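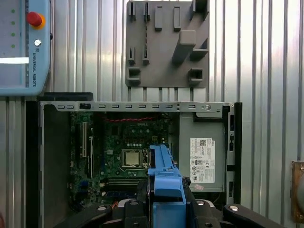 Keeping old office computers going: a chat with Oldřich Vaněk

June 6, 2025

I got to Oldřich Vaněk's shop ten minutes early and he was already on the phone, telling somebody very patiently that no, a new laptop would not fix their Wi-Fi. He waved me to a stool and slid over a plate of poppy seed cake. I liked him right away!

Oldřich has been fixing up retired office desktops for years, first from his garage and now from a small unit behind the Gorik bakery (hence the cake). Last year 334 of them went back out the door, mostly to families and a couple of after-school clubs.

"People think a computer dies of old age," he told me. "It gets full of dust, the drive gets slow, and somebody in an office gets bored with it. Then it goes in a closet."

I asked what he does first when a machine comes in, expecting something technical. "I smell it," he said, and laughed at my face. "A burnt power supply, you know before you find a screwdriver. After that, the cover comes off and I look at the capacitors. Flat tops, good. Round tops, bad."

He likes big-brand office towers best, the kind that come apart easily and have their names printed right on the board.

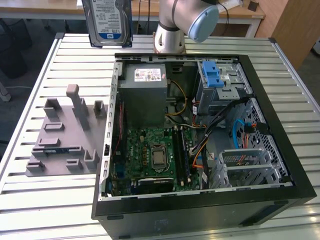

"With those I can find a part in a day," he said. "With the fancy home ones, every screw is a different size. Why? Who is that for?"

Then there's memory, where he gets a little preachy (his word, I promise). He won't sell anything with a spinning drive as the main one anymore, and he charges $100 for a finished desktop with a keyboard and mouse. A few years ago he tried selling through an online outfit called Puvton and gave up after 3 months. "Too many boxes. I am not a box person."

I brought along my own sad case, a tower that shuts itself off whenever my son starts a game. Oldřich asked me 2 questions: does it sit on carpet, and when did I last clean it? Yes, and never. He gave me a soft brush and told me to hold the fan still while I worked.

He's closing for part of July to see his sister, and he's already dreading the pile that will be waiting. "They leave them at the door like kittens," he said, cutting me another slice of cake for the drive home.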